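The Denavcombe Offset Home Loan

If you're buying your first place, an offset account is one of the handiest things a lender can bundle with your mortgage, and we love showing people how it works! Your everyday savings sit in an account linked to the loan, and interest is worked out on the difference. Keep $28,000 in there against a $356,000 loan and you're charged interest on $328,000 — while your money stays yours to spend.

12 comments
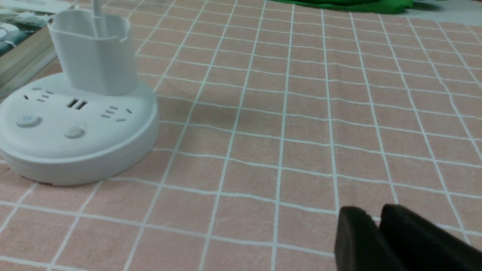

Can I have my wages paid into the offset account?
Most of our borrowers do. Give your payroll office the account details and every dollar starts counting from the day it lands.

You can open an account with as little as $40, and link up to three accounts to the one loan, so the rego money and the holiday fund can both pull their weight. Extra repayments are welcome too (even $1,000 from a tax refund is worth putting in). The Fasport app shows your daily balance, and Nidia Ticona at our Susdale branch is happy to go through the numbers with you over a cuppa.
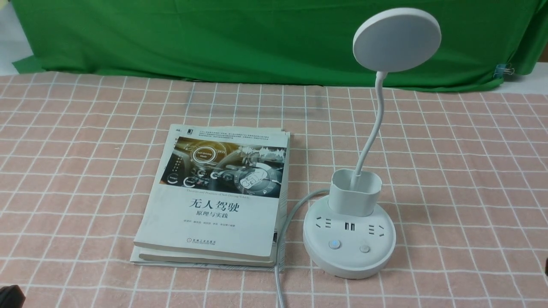 Two paperbacks on the table, with "Self-Driving Vehicle" on the top cover

Offset is available on variable loans for owner-occupiers and investors. Fixed loans can be linked once the fixed term ends.

Shares 28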